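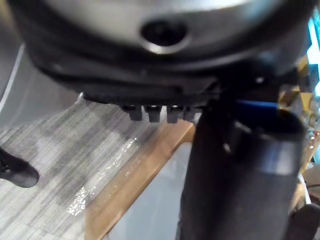 本页最后修改：8月，上午

夹爪与腕部相机对比测试：招募操作参与者

Tondenel 抓取实验组现招募操作参与者，参加一项夹爪与腕部相机的对比测试。测试场地在 Famden 园区，使用 Grulterel 机械臂平台。参与者不需要机器人方面的工作经验，首次到场安排培训。

一、测试内容

同一台机械臂先后安装 3 种夹爪：二指平行夹爪、自适应夹爪和带软垫的夹爪。参与者用手持控制器遥操作机械臂，完成规定的抓取和放置任务。任务物品包括木块、纸盒、透明塑料薄膜、带木边框的平板，以及几种家用小件。

腕部相机有近装和远装两个位置。近装时镜头离夹爪很近，黑色的手指会占去右侧一大块视野，手指后面的物体只能看到一部分；透明塑料膜反光明显，边缘不好判断。我们想知道操作者在这种视野下如何对准目标，换到远装位置后操作时间和失误次数有没有变化。

控制器也有两种，一种是六自由度手柄，另一种是主从式小臂。每位参与者两种都会用到，先后顺序由系统随机分配。

二、名额与时间

共招 27 人。每人到场 3 次，每次两个半小时，含休息。三次到场之间至少隔一天，全部安排须在四周内完成。可选上午九点或下午两点开始的场次。每人全部测试合计 157 次抓取，其中练习部分不计入结果。

三、报名条件

1. 年满十八周岁，能用中文阅读操作说明和填写问卷。
2. 双手活动正常，矫正后视力正常，无色觉障碍。左利手、右利手均可，报名时请注明。
3. 能连续操作三十分钟。每组任务之间有十分钟休息。
4. 近半年内未参加过本组的遥操作测试。
5. 易晕屏者请先与我们联系，可以安排一次短时试操作，再决定是否参加。

从事过机械臂调试或遥操作工作的人也可以报名，但这部分名额不超过六个，数据单独分组。

四、报酬

完成全部测试者每人 400 元，税后，最后一次测试结束后十个工作日内转账。中途退出的，按已完成的次数折算。参与者可以随时退出，不必说明理由。园区外来的参与者可凭票报销市内公共交通费用，出租车和停车费不报销。

五、数据与安全

测试中记录机械臂关节数据、夹爪开合量、控制器输入和相机画面。相机朝向工作区，偶尔会拍到现场人员的脚部或手部，签署同意书前请确认可以接受。问卷与操作数据使用编号保存，不与姓名放在一起。数据用于 Malhotra 抓取对比项目的内部分析和结果发表，发表内容不含个人信息。

机械臂运行时，参与者坐在操作位，不得进入地面标线以内。更换夹爪和整理物品由测试人员完成。请穿包住脚面的平底鞋，长发扎起，不戴垂下的饰物。操作位和测试人员处各有一个急停按钮，培训时会逐一试按。

六、报名方式

请在 Tondenel 网站的“参与测试”栏目填写报名表，项目名称选“Malhotra 夹爪对比”。表中需填写年龄段、惯用手、可到场的时段，以及是否玩过使用手柄的电子游戏。最后一项只用于分组，不影响录取。

收到报名表后五个工作日内回复。入选者会收到场次确认、同意书样本和到达路线。未入选者列入候补名单，有人退出时按报名先后补入。确认场次后如需改期，请提前一天在报名页面修改，每人可改一次。

名额招满后报名表自动关闭。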